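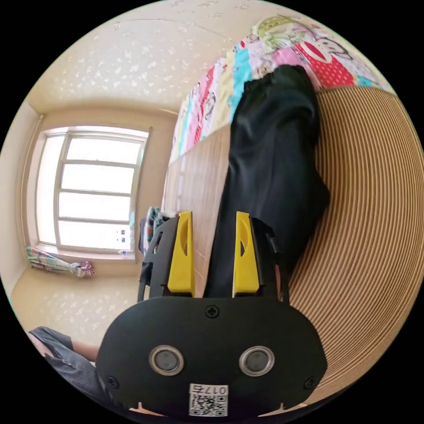

Rulen Home Care Desk

Section 4. Folding pull-on pants on the bed

This section covers pants with an elastic waistband: track pants, pajama bottoms, school pull-ons and light work pants. For pants with a zipper and a fixed waist, go to Section 5. For shorts, use steps 1 to 5 below and then fold once from hem to waist.

You will need a bed or another flat surface a little longer than the pants. A Rulen folding board is not required for this section. If you own the Skirow drawer kit, keep one of its dividers close by to check the width of the finished fold.

Before you start

Check the care tag. Pants must be fully dry, including the inside of the waistband and the pockets. Elastic dries more slowly than the legs. If the waistband feels cool to the touch, hang the pants for another hour.

Empty the pockets and close any snaps. Tuck drawstrings inside the waistband.

Laying out

1. Straighten the bedcover or mat so that there are no ridges under the fabric.

2. Lay the pants down lengthwise with the waistband at the far end and the hems toward you. Black pants can be hard to read front from back, so look for the tag inside the waistband. The tag side goes down.

3. Hold the hems and pull gently toward you until the legs lie straight. Do not pull against the elastic. The waistband will stay gathered and the top edge will look ruffled. Leave it that way.

4. Smooth each leg with the flat of your hand, starting below the waistband and moving down to the hem. Slippery fabric keeps some soft creases at this stage. They do not need to be pressed out.

Note: On a cover with a raised pattern, smooth slowly. Thin fabric catches on the stitching and shifts to one side.

Folding

5. Bring one leg over onto the other so that the outer seams meet. The seat makes a small point on one side. Fold the point in to give a straight edge.

6. Fold the hems up to just below the waistband. Stop short of the elastic. If the hems lie on top of it, the packet will be thick at one end and will not stand.

7. Fold in half again, from the folded end toward the waistband.

8. Check the width against the divider. The narrow Heywood drawer takes a packet up to 272 mm wide. If yours is wider, open it to step 5 and fold the point in further.

9. Turn the packet over so that the waistband is underneath.

Caution: Do not iron over the elastic. Heat shortens its life and can leave a shine on dark synthetic fabric. If the legs need pressing, use the lowest setting and a cloth, and stop a hand's width below the waistband.

Caution: Do not use clips or rubber bands to hold the packet closed. They leave marks in smooth fabric that may not come out in the next wash.

Putting away

Stand the packets on edge in the drawer with the rounded fold facing up. A drawer with an inside length of 630 mm holds around 22 thin pairs. Heavier pants take up more room. Leave enough space to slide a hand between the packets and the drawer front.

For a shelf, stack the packets flat and turn every other one so that the waistbands alternate sides. On the Ristus open shelf, keep the stack below the upper rail.

If the fold does not hold

The packet opens by itself: the fabric is too slippery for two folds. Fold in thirds at step 7.

One hem sticks out: the legs were not even at step 5. Unfold, line up the hems first, and then fold the seat.

The packet leans in the drawer: the elastic is bunched on one side. Spread it with your fingers before step 6.

For order numbers of replacement dividers, see part list 855 at the back of this guide.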